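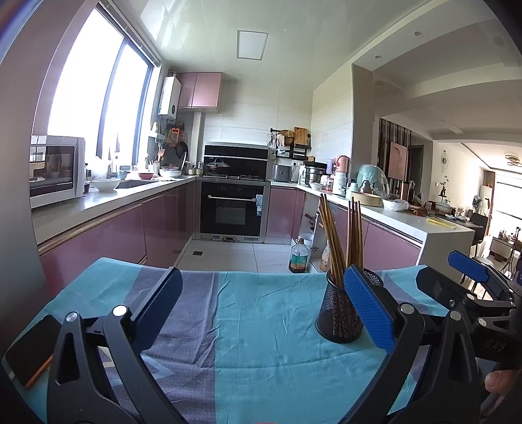 Projects > Sonari > Manipulation

Filed under: Robotics, Student Work

Reading time: 3 min

31 January 2019

The kitchen sessions for the Sonari project are finished, so I am writing down how we set them up before I forget the details. Sonari is the term project for the manipulation class at Flamamton. Each team picks a household task, records people doing it with hand-held grippers, and trains a policy on the recordings. Our task is to pick up a cup of chopsticks from a table and put it down somewhere else on the same table, with the chopsticks still in it.

Olga Baptista proposed the task. My own proposal was stacking bowls, which two other teams had already taken.

The cup is the ordinary wire-mesh kind sold for pencils. We chose it over a solid one because mesh is awkward for depth estimation, and we wanted to know early how much that would hurt. The answer is a fair amount. The depth map fills in some of the openings and leaves others, and the segmentation step (a small program we call Trarow) then splits the cup into several objects. Olga fixed most of this by dropping depth for the cup and fitting a cylinder to its outline.

The chopsticks are a separate problem. They lean whichever way they like, and the lean changes whenever the cup is set down hard. They also change where the weight sits. A grip near the rim feels secure until you tilt your wrist, at which point the base swings out. After the first practice round we wrote down a rule for the operator:

Approach with the jaws fully open and level.
Close on the body of the cup, one pad on each side.
Wait for the cup to stop moving before lifting.
Set down flat, open, then back straight out.

The third step is the one people skip. I skipped it more than anyone.
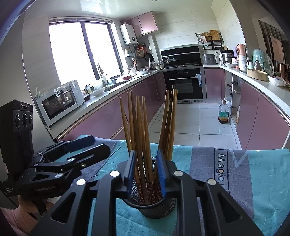

Pad pressure took the longest to agree on. The mesh flexes, so squeezing harder does not give a better hold past a certain point, it only makes the cup slightly oval. With textured pads you can close fairly gently and let the surface do the work. Olga has a lighter hand than I do and her recordings are cleaner for it. Mine show a small jump at contact that the policy will probably copy.

We decided to leave the cloth on the table. A bare table would be easier for tracking, but a cloth shifts and wrinkles and a kitchen is likely to have one. It does mean that the table height is not constant, which matters when the gripper lets go. Setting the cup down on a fold gives a slow lean that the release detector reads as a second contact. For now I remove those segments by hand.

Some numbers for the next team. Our target was 2000 usable segments. We ended up with 2854 after trimming, where a segment is one grasp, one move or one release. Anything longer than 10 seconds was thrown out, on the grounds that the operator was probably thinking.

The window was more trouble than expected. Auto exposure swings when the gripper turns toward the glass, and for a few frames the cup goes dark. Locking exposure helped on the near side of the table. I have not found a setting that suits both directions – if you have, please write.

Training runs on Amato, the shared machine in the lab, and the queue is long this month. The first policy will use only Olga's segments. The second will use everything, so we can see what my contact jump costs us. The report is due before the arm becomes available to us in July, so it will cover offline results only, and I still have to write the section on calibration.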